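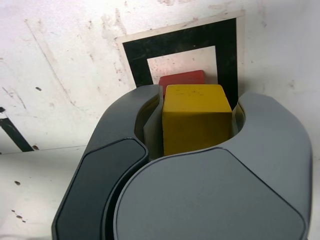

Handout 7: Unit weight and buoyant weight of soils
Instructor: Evangelia Zacharopoulos

Density is mass per unit volume, in kg/m3. Unit weight is density times g, in kN/m3. Do not mix the two in one calculation. Water is taken as 9.81 kN/m3 throughout the course.

For a saturated soil with a bulk density of 2,000 kg/m3, the unit weight is 19.62 kN/m3. Below the water table, subtract the unit weight of water:

buoyant unit weight = 19.62 - 9.81 = 9.81 kN/m3
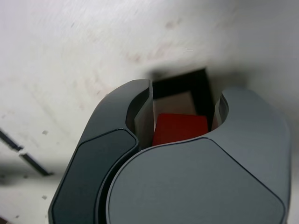
Total stress at depth z is the sum of unit weight times thickness for each layer above z. Pore pressure under hydrostatic conditions is 9.81 times the depth below the water table. Effective stress is total stress minus pore pressure. Report all three in kPa.
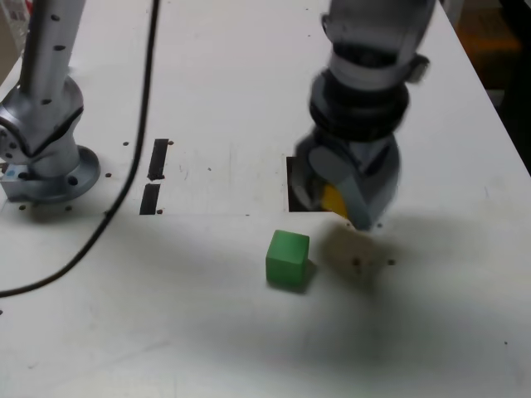
Does the effective stress change if a lake over the soil gets deeper?
It stays the same at steady state. Total stress and pore pressure rise by equal amounts.

Reading: Langat notes, section 7.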